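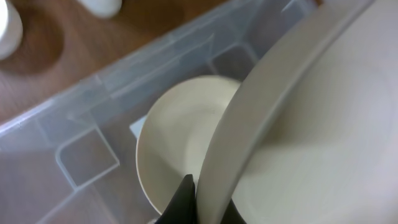
Figure 1. Tableware handling at a clear plastic bin, wrist camera view.

Unit 6: Budgeting for a Handling Cell

The purchase price of an arm is only one line of the request. Students will prepare a plan for the Trimden teaching kitchen using the course price sheet, in dollars:

Gripper, Furkum, two-finger: 1276
Wrist camera and mount, Bomus: 400
Spare fingers, per set: 83
Installation and training allowance: 2000

Fingers that clamp a plate by its rim are treated as wearing parts – enter them under operating costs. Bins, plates, bowls and cups used for trials go under consumables, with an allowance for breakage.

Lead times must appear in the plan. Orders for the fall term should be scheduled for delivery in August. Read the Bošković chapter on service contracts before completing Section C.

Plans are due Tuesday, May 19, 2026. Late plans require written approval from the department office.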